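Section 4. Submitting an Engagement or Wedding Announcement

Use this section to enter an announcement in the Hidik notice desk for print in the Plendberg weekly pages. Complete Section 3 (Creating a Contact Record) first. The form closes after 38 minutes without input, and unsaved text is lost.

4.1 Entering the text

1. Open the Notices menu and select Engagement, Wedding or Anniversary. The type can't be changed after step 5.
2. Enter the full names of both parties. Nicknames go in the Nickname field and print in quotation marks.
3. Enter parents' names and home towns. For a deceased parent, check the box marked "the late." Do not type the words into the name field.
4. Enter schools, degrees and employers. Leave a field blank to omit it from print.
5. Select Save Draft. A draft number appears at the top of the form.

Note: The text limit is 2000 characters, spaces included. Longer text is held until it is shortened.
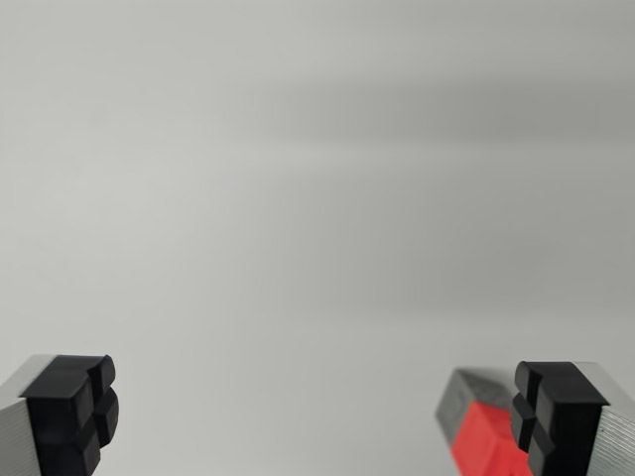
Reader comment on 4.1: My stepfather raised me and I wanted him listed along with my father, but the form shows only two parent lines. I had to select Add Family Line twice before the second one saved. Please mention that button in the steps.

Add Family Line is under the parent fields. Wait for the line to turn gray before adding another. Up to four lines can be stored for each party.

4.2 Adding the event details

1. Open the draft and select Event.
2. Enter the month of the ceremony. The day is optional for engagements and required for weddings.
3. Enter the place. Venues already on file, such as Hepburn Chapel, appear as you type. Select the listed name so that the spelling matches earlier notices.
4. Enter the names of attendants in the order in which they should print.
5. Select Save Draft again.

Caution: Do not enter a street address for a private home. Text in the Place field prints exactly as typed.
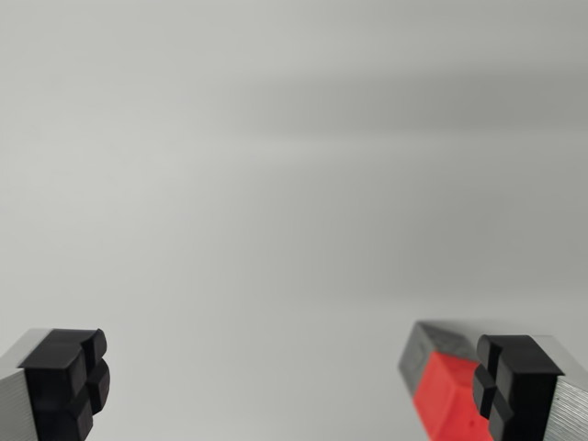 Plendberg Community Pages — Notices and Announcements Department

4.3 Proof and approval

1. Select Request Proof. The proof is sent to the e-mail address in the contact record.
2. Check every name against the original form. Corrections made at this stage carry no charge.
3. To change the text, select Return to Draft. The earlier proof is then void and a new one must be requested.
4. Select Approve. Both parties must approve an engagement notice — one approval holds the notice in Pending status.

Note: Approval must reach the desk by 4 p.m. on the day before the page closes. Later approvals move to the next edition.
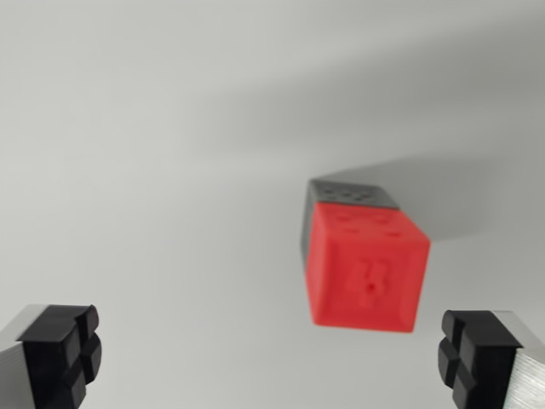

Can the wording be changed after both parties have approved it?
Only by the desk. Send the draft number and the corrected line through the Contact form before the page closes. After that, the change runs as a correction in the next edition.

4.4 Status codes

HELD: Text is over the limit or a required field is blank.
PENDING: One approval is missing.
SET: The notice is placed on a page.
965: The contact record has no working e-mail address. Update the record as described in Section 3, then request the proof again.

Printed notices are moved to the Potoron archive at the end of each month and can be searched there by either family name.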